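County Archive Opens Historical Day Register to the Public
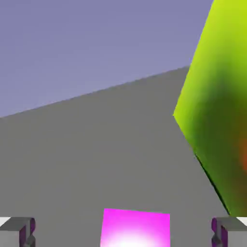
The Birnstead County Archive has opened its historical day register to public readers, following a two-year project to transcribe and index the handwritten volumes. The register contains 2,587 dated entries and covers the towns of Birnstead, Kiston and Caldeira, along with the former settlement of Fastow.

The register was begun by a clerk of the county court, who set down notable events under the day of the year on which they fell. Entries for the same day were kept on a single page, whatever the year. A reader who turns to a page in February may therefore find a flood, the opening of a grammar school and the death of a judge listed one after another, with decades between them. Later clerks kept to the same plan, and the work grew to 12 bound volumes, one for each month.

Until now the volumes could be seen only by appointment. The bindings of the March and October volumes had weakened, and both were withdrawn from use before the project started. They have been repaired and returned to storage. Readers will work from the transcription, and the originals will be brought out only when a question of handwriting or spelling cannot be settled in any other way.

"The register has been quoted in local histories for generations, often from memory and sometimes wrongly," said Hertta Hämäläinen, head of collections at the archive. "Readers can now check the wording for themselves and see which clerk wrote it."

Most entries are one or two sentences long. They record fires, elections, bridge openings, hard winters, church dedications and the arrival of new trades. The Kiston entries are the fullest, as the court sat there for much of the period. Caldeira is well covered from the building of its mill onward but is hardly mentioned before then. Fastow appears in all of the volumes — chiefly in connection with its ferry — until the settlement was joined to Birnstead and its name dropped from official use.

The transcription keeps the original spelling and punctuation. Where a clerk struck out a word and wrote another above it, both readings are given. Notes have been added where an entry disagrees with the court minutes or the parish books. Staff found seven entries placed under the wrong day, among them the entry for the great fire at Kiston, which the register puts one day later than the court minutes do. These have been left where the clerks wrote them, with a reference to the correct page.

The question of the calendar required separate treatment. Some of the earliest events in the register took place before the change from the old calendar to the new, and the clerks did not follow a single rule in converting the dates. The index gives the date as written, followed by the adjusted date in brackets. A short guide to old and new dates is included at the front of the index.

The index may be searched by place, by family name and by subject. Family names are grouped under their most common modern spelling, and variant spellings are listed beneath. Subject headings follow those already used for the court records, so that readers may move from one series to the other without learning a second system.

The archive is also asking for help with entries that remain unclear. In several places the ink has faded or the edge of the page has been trimmed, and the missing words have been marked with brackets. Anyone who holds letters, diaries, account books or newspapers bearing on these entries is invited to write to the collections office. Material may be lent for copying and will be returned to its owner.

The reading room is open from 10 a.m. to 4 p.m. Readers who have not used the archive before should bring proof of address and allow time to register at the front desk. Printed copies of the index have been placed in the public libraries at Kiston and Caldeira, where they may be consulted but not borrowed. Copies of single pages can be ordered from the collections office at the usual rate.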